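Re: gripper budget for next year, has anyone costed spares properly?
From: Bernadette Hervieu
To: arms-and-grippers list

Hi all,

Sorry for the slow answer, I was away and then the inbox ate me. Quoting the bit I'm replying to:

> We've been told to put our equipment requests in by December and I've got
> a line for two handheld gripper sets plus "consumables", which at the
> moment is a number I made up. Does anybody have real figures for fingers,
> cables, mounts etc? Also, is it worth getting the wrist cameras from the
> same supplier or buying them separately? Our finance person wants one
> quote per line and I'd like to only do this once.
>
> Jiang

Right, so I did exactly this last year and got it wrong in two places, so you may as well have my numbers.

We went with the Gurton fingers in the end. A pair is £115 and I budgeted for two pairs a year per station, thinking that was generous (ha). We went through 3 pairs on the busiest station before the summer. It's nearly always the same story, they get knocked on skirting boards and door tracks when people are working low down, and the pads go before the body does. So if your lot are doing floor-level pick-ups, put in more than you think. If it's all at bench height you can probably halve it.

On cameras, I'd buy them separately. The bundle from Endholm looked cheaper until I read the small print and found that the mount is a special one, so when the camera dies you're back to them for the whole unit. That's £556 a go. We bought plain ones and had the mounts printed down the corridor, and I've had no complaints apart from one person who doesn't like the colour. Ask for the lens spec in writing though! Ours came narrower than the web page said and we had to send the first lot back, which took 18 working days and a lot of phoning.

Cables: buy the right-angled ones. I can't stress this enough. The straight ones stick out at the back and get bent the first time someone sets the thing down on a table.

The other thing I forgot completely was stuff to pick up. It sounds daft but it needs its own line, otherwise it ends up on somebody's personal card and they wait months to get it back. We have a shelf of boxes and tins and so on, and I now put in a small yearly sum for replacing them. Patterned boxes earn their keep, by the way, and so does doing some of the work in ordinary rooms with ordinary floors. Glossy things especially. If you only budget for plain cardboard you'll be buying again by spring. The white one with the elephant panels is a good size for comparing finger sets, and I'd happily have a few more like it.

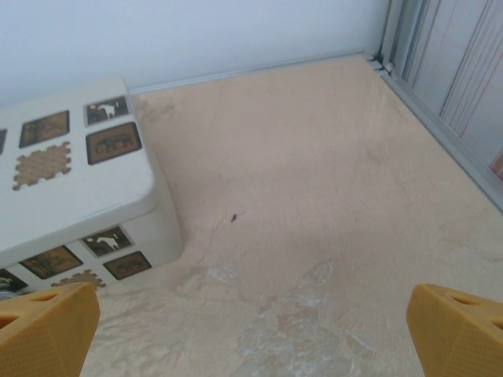
Shared Equipment Group, Handling and Grasping

You can see from that how much of the view the fingers take up when they're at the bottom corners like ours. Worth knowing before you pick a camera, because a chunkier finger eats into what you've paid for. The Tastis ones are slimmer and I had a pair on loan, but they're dearer and I couldn't get a straight answer out of them about spares, so I left them off the list. If anyone here has bought Tastis and managed to reorder parts, please shout, I'd reconsider.

As for one quote per line, our finance office wanted the same and I got round it by asking Gurton for a single quote with fingers and pads as one kit. They were quite happy to do it, you just have to ask for it before they send the first version. Changing it afterwards seems to confuse their system no end.

I can send you my spreadsheet if you like, Jiang. It's a bit of a mess (ignore the tab called OLD DO NOT USE, I can't delete it because something else points at it) but the prices are from this year's quotes and delivery is in there too. Anyone else who wants it, reply to me off list and save everybody's inboxes.

Cheers,
Bernadette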